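4. Setting Up the Clenix Air Purifier in a Bedroom

Before you start, remove the plastic bag from the filter. The unit will run with the bag on, but it will not clean the air.

1. Place the purifier on a hard, level floor, at least 20 inches from the bed and any curtains.
2. Open the back panel by pressing the 2 tabs at the top.
3. Slide in the filter with the pull strap facing you. Close the panel until both tabs click.
4. Plug the cord directly into a wall outlet. Do not use an extension cord.
5. Press Power. The ring light turns blue after 9 seconds.
6. Press Mode until the moon symbol comes on. This is the Sleep setting.

Note: On first use, run the unit on High for almost 2 hours with the door and windows closed, then switch to Sleep.

Caution: Do not hang laundry or bedding over the top grille. If the grille is blocked, the unit shuts off and the ring light flashes red.

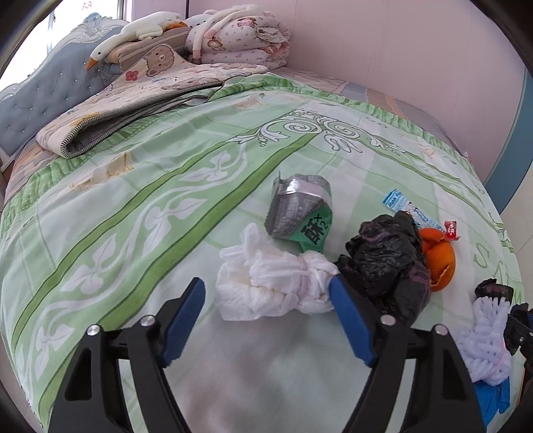

7. To set the timer, hold Mode until a number shows, then press + or -. The timer stops at 9 hours.
8. Wipe the intake grille with a dry cloth every 7 days. Do not use sprays or wax.

Units sold before December came with the older Cuko filter, which has no pull strap. It fits the same slot. Replacement filters can be ordered from Mornby parts counters.

Guide revised 2018-04-17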